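Gakumbridge Hall, snack table and serving ware checklist
Checked by: Reece Treloar
Date: 2018-06-12
Area: Ollside room, white table and what goes on it

1. Table surface wiped before food comes out
Result: REDO
Comment: Lovely smooth top, really easy to look after, but there are little dark bits on it again near the biscuit basket. Brush first, then damp cloth. If you start with the cloth you only push them about. 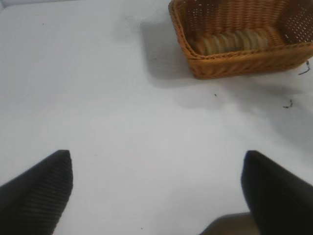
Item 1. Bits on the table next to the biscuits.

2. Biscuits set out neatly
Result: PASS
Comment: Very pleased with this! Standing on edge in one row, packed close together, so people can take one without putting their fingers on the rest. Please keep doing it this way for the November open day too.

3. Packet and allergen card kept
Result: PASS
Comment: Packet is in the Pirno cupboard with the card clipped to it. Anyone topping up the basket should check the new packet is the same kind, and swap the card if it isn't.

4. Baskets, general condition
Result: PASS WITH NOTE
Comment: I do love these woven baskets, they make the whole table look cheerful. Run a finger along the rim and feel for snapped strands. Anything sharp, take it out of use and leave it on my shelf. Crumbs get down into the weave, so turn the basket over and tap it above the bin, then use the dry brush.

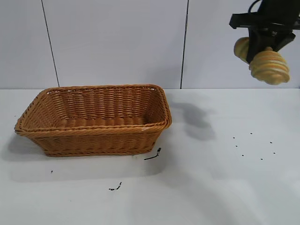

Look closely at the thick braid around the top as well as the floor of the basket. A small white fleck on the rim could be a scuff or could be a crumb, and the brush will soon tell you. Don't soak the baskets. A barely damp cloth and a good airing is plenty.

5. Play food kept apart from real food
Result: PASS WITH NOTE
Comment: Play food has its own tub, marked Sial. Wash anything that has been on the snack table before it goes back in. Small children will bite a pretend roll as happily as a real one.

6. Napkins
Result: LOW
Comment: Opened the last pack of 100. Have asked for 200 more.

7. Hand wash at the sink
Result: PASS
Comment: Full bottle, 1000 ml, pump working. Great to see the spare behind it.

Still open: item 1, item 6. I'll look at both on my next round.
R. Treloar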